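Hi all – it's July, so you're owed an update on the Irkska Creek frog and wetland listening project. I'll try to keep it shorter than the last one (sorry about the last one).

## Where we are

The big news is that the spring listening season is wrapped up, and we got to every site on the list, even the culvert behind the Lambrakis feed store, which I had pretty much given up on after the access path washed out in April. The county put down gravel in May and we were back in there the same week with our clipboards and rubber boots.

People sent in 277 evening listening sheets over the season. I was hoping for more from the upper creek, but the lower ponds did so well that I can't complain too much. Chorus frogs and spring peepers were on most of the early sheets, and the gray treefrogs got going a little later than I expected. We also had green frogs calling at 5 ponds where we hadn't written them down before. I've listened to the phone recordings from all of those and I'm happy with them.

One thing I'd like to flag: 2 of the sheets list a leopard frog at the Gitow Road pond. I'd love for that to be true! But the recordings are mostly wind and a passing truck, so for now I've marked them as unconfirmed and we'll go back next spring.

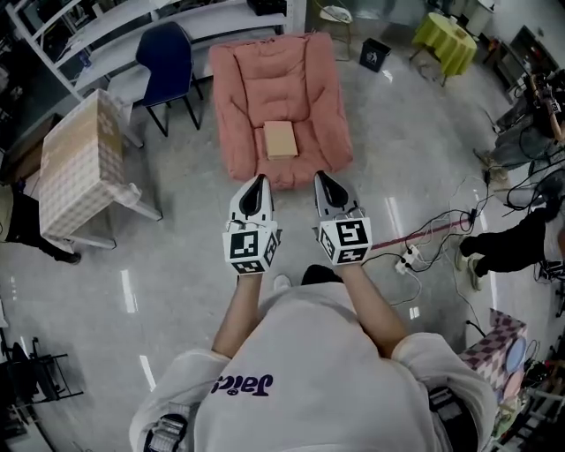
The pocket guide is the part I know you're most curious about, so let me get to that. The text is done. We cut it down from a fat little booklet to a folded card after the spring walks, when it was pretty clear that folks standing in the dark with a flashlight in their teeth were not going to flip through pages. Each frog now gets a drawing, a line on what the call sounds like, and the months to listen for it. The line for the green frog (a loose banjo string) got a laugh on every single walk, so it stays.

We'd like to print 2,000 cards. The printer wants the final files before the end of August, and the drawings still need one more round – the treefrog's toes are too small, and the bullfrog looks a bit too much like the green frog for my comfort.

## Money

We're under on travel and over on batteries and replacement boots. The two nearly cancel out. The printing line hasn't been touched yet. I'd like to move what's left in travel over to printing so we can get a heavier, water-resistant stock, and I need a yes from you before I do that. The plain stock went soft in my coat pocket after one drizzly walk.

## What didn't go so well

The training evening at Ondeo Hall clashed with the high school graduation, which I should have checked. Turnout was thin. I ran it again two weeks later and it went fine, but that ate up time I had set aside for entering data, and I'm still behind on the May sheets.

## Next up

- Finish entering May and June
- Last fixes to the drawings, then files to the printer
- Fall pond walk along the lower creek (mostly tadpoles and dragonflies)
- Ask the landowner at Gitow Road about parking for next spring

Could you let me know about the travel money by the first week of August? The spreadsheet is in the shared folder, and the site map there is the new one with the culvert added.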